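**Keeping a pair of hand grippers in working order (thread)**

I look after the hand-held grippers at Sterkbridge. The bedding work is harder on them than the kitchen work ever was, and a few people asked what the upkeep looks like. Posting it as one thread.

---

Bedding work, first from the gripper's own camera with a blue pillow between the fingers, then from head height with blue cloth stretched between the pair.

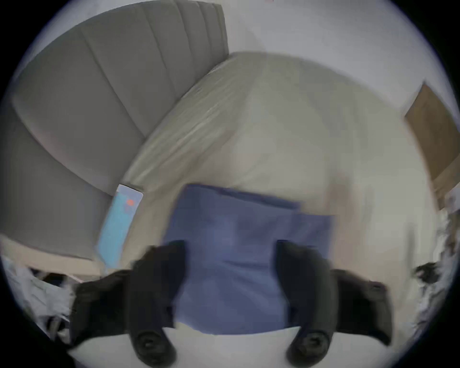
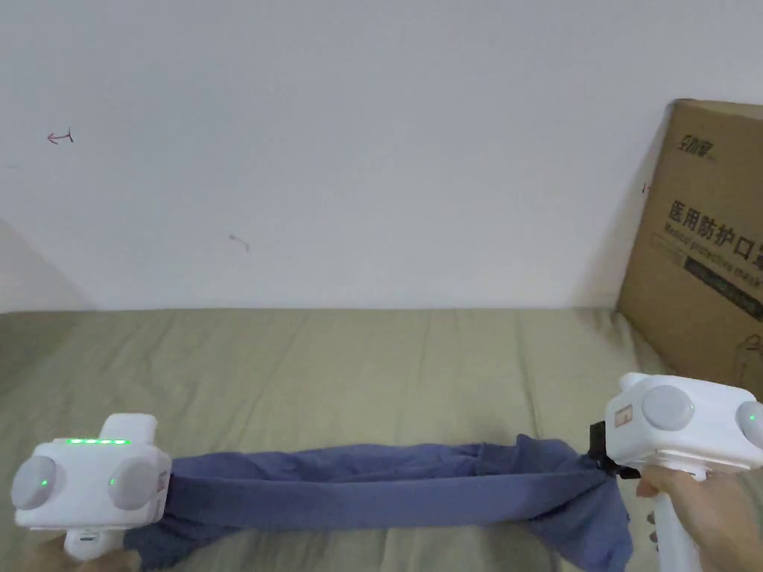
---

Fabric sheds. Lint gets into the finger pivots and packs down into a kind of felt. You notice it when one finger starts closing a bit later than the other. I pull it out with plastic tweezers. Don't blow it out with canned air, it goes deeper.

---

Once a week the fingers come off. Each pivot gets a dry brush, a wipe with isopropyl, and one drop of light oil. One drop. Wipe the outside afterward or you'll be printing oil spots on every sheet you touch.

---

Finger pads: I check them with a thumbnail. If the surface feels glazed, it goes in the scrap bin. On cloth we get 11 days out of a set. On cups and boxes the same pads last much longer.

Change both fingers of a gripper together. I've tried changing one and the cloth slides toward the old side.

---

After any pad change you have to redo the zero. Ours goes like this:

1. Power on with the fingers open.
2. Close by hand until the pads just touch.
3. Hold until the reading stops moving, then save.
4. Open, close again, compare.

If step 4 is off by more than 6 counts, I take the pads off and seat them again. Usually there's a thread under one.

---

Folded cloth is thin enough that a bad zero shows up right away. The log says the jaw is open when it's closed on a hem. Danjuma Adebisi went back through our July recordings and found 213 clips like that, all from the left unit. I had skipped the check after swapping its pads. It's on the sheet now with a box to initial.

---

Camera: microfiber cloth, every morning, before power on. Look at the lens sideways under a lamp. A fingerprint you can't see straight on will smear everything near a bright wall.

While you're there, put a wrench on the camera mount screws. Snug, no further. The threads are soft, and I've already replaced one mount.

---

Handles get wiped down between operators. Issa Twal has bigger hands than I do and likes the grip strap loose, so whoever takes over sets it again. If the handle rocks at all against the body, stop and tighten it. A rocking handle feels like nothing at the wrist and looks terrible in the tracking.

---

Spares I keep in the drawer: pads, pivot screws, two straps, a mount, a short cable. The screws are the ones that go missing. I ordered 13 last time and I'm down to a few.

---

@ Adebayo Tamuno asked about washing the pads with soap. I tried it on an old set. They came up clean but stayed slick until the next day, so I went back to isopropyl.

---

Next job is the right unit. It has a faint click near full open and I haven't found it yet. Fingers are off and on the bench tonight. I'll add a post when I know what it is.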